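Long post on a subject I keep getting asked about: the house rules we use for recording simulated robot demos. We rewrote them in February after throwing out more work than I'd like to admit. Posting them as a thread so people can argue with them.

Background for anyone new. We record teleoperated episodes in simulation, mostly cabinet and shelf tasks. The internal project name is Vistovska. There were 2,595 episodes in the set when Gwendolyn Ruiz-Ortega ran the first proper audit, and 165 of them had to go. Most of those would have been caught by a rule written down somewhere.

Rule 1. One operator, one task text, one scene file per session. If the scene file changes, the session ends and a new one starts. No exceptions for "I only moved the shelf a little."

Rule 2. Write the task text before you record. We used to let people write it afterward, and they wrote what the robot did instead of what it was asked to do. Those are two different labels.

Rule 3. Check the wrist view before the first episode. Part of the gripper has to be in view at the start pose. If you can't see any of it, fix the camera mount in the scene file and tell whoever owns the file. Do not fix it only on your own machine.

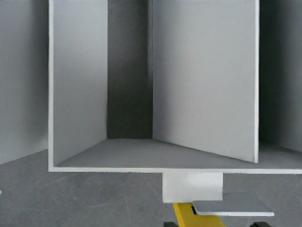 Rule 4. Randomize within limits and log the seed. Everett Quintanilla wanted wide limits, I wanted narrow ones. We settled on narrow for the first 300 episodes of any new task and wide after that. The log has to say which it was.

Rule 5. Contact counts. If the gripper passes through a panel, even by a hair, the episode is flagged. The flag is automatic now. Before that we relied on people noticing, and after two hours of recording they don't.

Rule 6. Failures are kept, in their own folder, with the same metadata as the good ones. Riku Minami asks for them more often than for the successes. A failure with no metadata gets deleted.

Rule 7. No trimming by hand. Idle time at the start and end is cut by the script, using the same threshold for everybody. If the threshold is wrong for your task, raise it at review and we'll change it for the whole task.

Rule 8. Second-person review on 33 episodes per batch, picked by the script. The reviewer can't be the operator. It takes most of an afternoon and people grumble about it. I grumble about it.

Rule 9. Version the physics settings along with the data. Friction, time step, solver, all of it. We had a batch from the Andby office that nobody could replay. The settings had lived in a config on a laptop that has since been wiped.

Two things we argued about and left out. One was a minimum lighting level for rendered scenes. Rosalind Whitfield thinks plain gray scenes are fine for geometry work and I mostly agree — the lighting gets varied later in the pipeline anyway. The other was a speed limit for operators. We may come back to that one.

If you work with a published safety standard for your physical cells, these rules don't replace any part of it. They cover recorded data in simulation and that's all. Please don't print them and tape them up next to a real arm.

Kirsten Lauritsen asked if she could use the list at Revport. Yes, go ahead, same for anyone else. Change the numbers to fit your own batch sizes. If you drop Rule 9, tell me how it goes.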